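Ticket 3441: Grasp planner drops long thin objects when wrist depth has gaps
Project: Jirnholm (drinks mixing, two arms)
Component: perception / grasp planner
Status: open, good progress

Update 1
Picking this up from the Miris thread. Symptom: the planner locks on to a spoon, then flips to "no candidate" halfway through the approach and the arm goes back to home. Glasses and bottles are fine. Log line is always the same:

WARN grasp_filter: cluster 0 rejected, points=684 min=1396

So the cluster exists, it's just too small to pass! The minimum was set when we only handled chunky things, and shiny metal gives us very patchy depth. 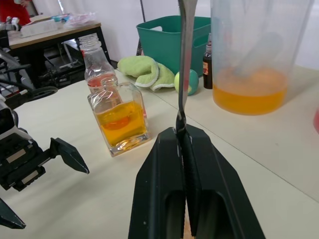 First try was lowering the minimum to 200. Spoons came through straight away, but so did every stray reflection off the clear plastic, and the planner happily proposed a grasp on thin air. Rolled back.

Update 2
Much better idea, borrowed from the Brarkov branch: take the mask from the colour image, fit a line through it, and use depth only to place that line on the table plane. The point count stops mattering for anything long and thin. I replayed the old logs overnight and the "no candidate" flips are gone, which made my morning.

One new problem. The fitted line sometimes comes out as two short ones, and then the planner picks whichever is nearer the camera.
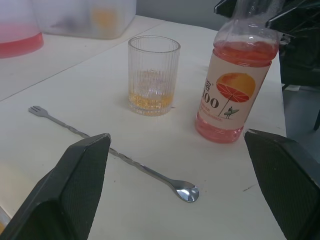 The split comes from the mask, and I'm fairly sure it's our own gripper doing it. We cut the fingers out of the image before segmenting, so anything passing behind one ends up in two pieces. The bar spoon is a perfect test for this: the left finger covers the middle of the shaft, with the little fork on one side and the bowl on the other. Merging two pieces when their directions agree and the gap sits inside the finger mask should sort it. It's a tiny change and I can't wait to see it run.

Update 3
Merge step is in, behind the flag join_occluded (off by default). Replay looks lovely. Still to do:

- live run on both arms, left wrist first
- check that two spoons laid end to end don't get joined
- port the config to the Tesfamariam cell, which still has the old filter names

If you try the flag before I do, please attach the planner log with debug switched on. The summary log leaves out the line fits.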